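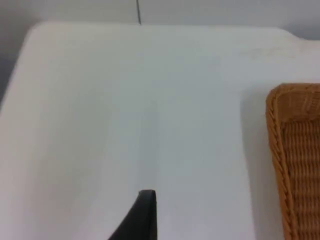

Where do the loose bits go while the white table is being cleared?

Into the wicker basket, all of them, and they get sorted at the end of the day.

Monday, December 24, 2018

Short day, and I spent most of it on the table (again!). I wanted it clear before the break so we can start the Dumora samples on a clean top when we're back. It had turned into the place where everything lands: tape ends, pencils, the good scissors, the bad scissors, swatches from Hladun that were supposed to be filed in September and never were. The swatches are in the gray folder now, second shelf, in order of weight. Please put them back in order of weight.

Wiped the top down with the Vunix cleaner, one capful to the small bucket, then plain water after. Last time I skipped the plain water and it left a film that grabbed at the paper. Matte white shows everything, pencil especially, and the gray smudges near the front took a second go with the eraser sponge. Go light with that sponge, it will polish a shiny patch into the finish if you lean on it, and then you're stuck looking at the shiny patch forever.

About the basket. I like it a lot more than the plastic tub we had before. The braided rim is nice to grab and the weave is tight enough that pins mostly stay put (mostly, I still found 2 on the floor by my stool). It's staying on the right-hand side of the table, because I kept knocking it with my elbow on the left. If it bugs you over there, move it and write it down here and we'll see who wins.

One thing to watch: wicker on a wiped table. I'd set the basket back down too early once and it picked up damp along the bottom, and the strands went a bit fuzzy. So now I give the top twenty minutes or a cup of coffee, whichever is longer. I also tried a felt pad under it this morning and took it out again, the whole thing skated around every time I reached in. Maybe cork? There's a sheet left over from the Gremetti order, roughly 38 cm wide, that could be trimmed to fit.

Sorted what was in there after lunch. Clips went to the clip jar, thread ends to the trash, and I kept the short ribbon pieces even though I know what you all think of the short ribbon pieces. Found the label for lot 1601, which I'd been hunting for since last week and had already reprinted, so now there are two. I tore up the new one. The old one has my notes on the back.

Still to do when we're back:

Trim the cork and try it
Order more eraser sponges
Ask Gremetti whether the box of 2000 labels comes in the matte stock yet
Find a lid for the clip jar, or a different jar

Heat is turned down, shelf lamp is off, bucket is upside down by the sink. I took the good scissors home to sharpen them, so don't go looking.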